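Search the newsletter archive Go

Gripper comparison: where we are in April

Two finger designs have been on the shortlist for the grocery sorting cell at Pliltcombe since the winter, and the bench work is now far enough along to report on. The first is the Draltell tapered finger, a piece that narrows to a point. The second is the Skomow wide pad, which has a softer face and costs less to replace. Santeri Savolainen set up the bench and ran most of the trials. Eetu Halonen handled the controller side and the camera mounts.

The job is simple to state. Produce has to move between a thin plastic bag and a rigid basket without tearing the bag, tipping the basket or bruising anything. Customers have asked for both directions, packing and unpacking, so both are in the test plan.

Picking from the basket

Baskets were expected to be the easy half. The walls hold their shape and the arm can come straight down. The trouble is spacing. When vegetables lie side by side, the fingers need a gap on each side of the one they want, and a wide pad pushes the neighbors before it closes. Narrow tips fit between them with less fuss. Eggplant has become our standard check, as the skin is slick and the shape gives the fingers little to hold near the stem.
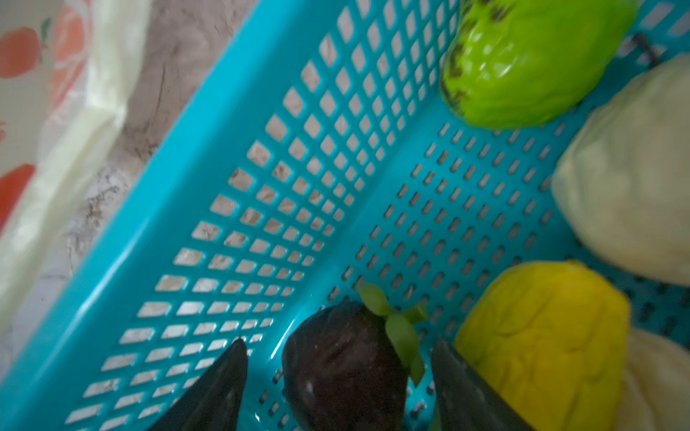 Working at the bag

Bags took up most of our time. A bag mouth sags, folds over and moves when touched, so one arm often has to manage the rim while the other deals with the contents. Santeri tried holding the rim with each finger type. The pads kept their grip on the plastic well but covered too much of the opening, and the second arm had to come in at a poor angle. The pointed fingers leave more room. They also put more pressure on a small spot, and we did see a few punctures in the early runs before Eetu lowered the closing force. 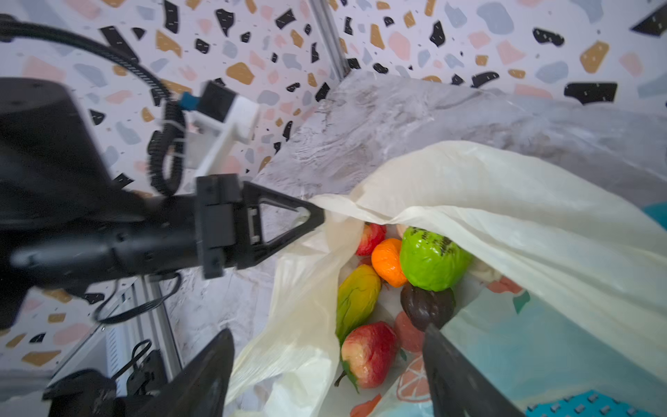
The closing force is now set separately for each arm, which the older controller could not do. Eetu moved both arms to the Boonyarit controller for this reason, and the change took most of a Tuesday. Cable routing had to be redone at the same time. A loop that is fine with the wrist level can drag on a bag when the wrist rolls over, and the cable length was changed twice before we were happy with it.

The cameras are staying. We looked at dropping the wrist views and working from the fixed one alone, which would save weight and wiring. The fixed view is good for planning the arm paths and seeing where the bag and basket sit. It is less useful once a gripper is over the item and blocks the line of sight. 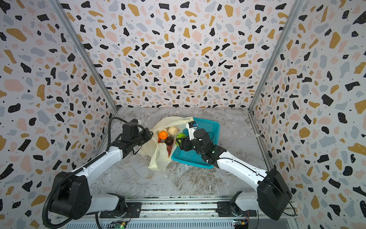
So far the log holds 151 transfers, with some 100 of them done on the tapered fingers. The split is uneven and we don't want to publish success rates until the wide pads have caught up. Santeri's own preference is for the tapered set in the basket and a trimmed version of the pad for bag rims. Eetu would rather keep one finger type on both arms to make spares easier.

Trimmed pads are on order from Skomow. When they arrive they will go through the same list of items, starting with the bag. Sites that want a particular item added to the list should send the name and typical size to Santeri before then.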